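# What Is Inside a Computer?

A desktop computer is a box full of parts, and each part has its own job. The box is called the case. One side comes off so that people can fix things or swap an old part for a new one.

The biggest part is the motherboard. It is a flat board, often green, and the other parts plug into it. Thin metal lines on the board carry signals from one part to another.

The processor does the math. It gets hot when it works, so a block of metal called a heatsink sits on it and carries the heat away. 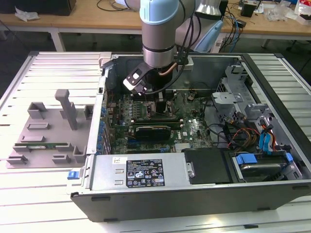 What does memory do in a computer?

Memory holds the things the computer is using right now, such as a game you are playing or a page you are reading. It comes on long, thin boards called modules. When the power goes off, memory forgets what it was holding.

The hard drive keeps things for much longer. Your pictures and homework stay on it even when the computer is off. A drive with room for 1,000 gigabytes can hold a great many photos.

The power supply is a metal box. It takes electricity from the wall and changes it into the kind the parts can use. Colored wires carry it to the drives and the motherboard.

Never open a computer by yourself. Ask an adult first. The adult should shut it down and unplug it before taking off the side.

**Words to know**

- **Case:** the box that holds the parts
- **Slot:** a long, narrow place where a part plugs in
- **Graphics card:** the part that makes the picture for the screen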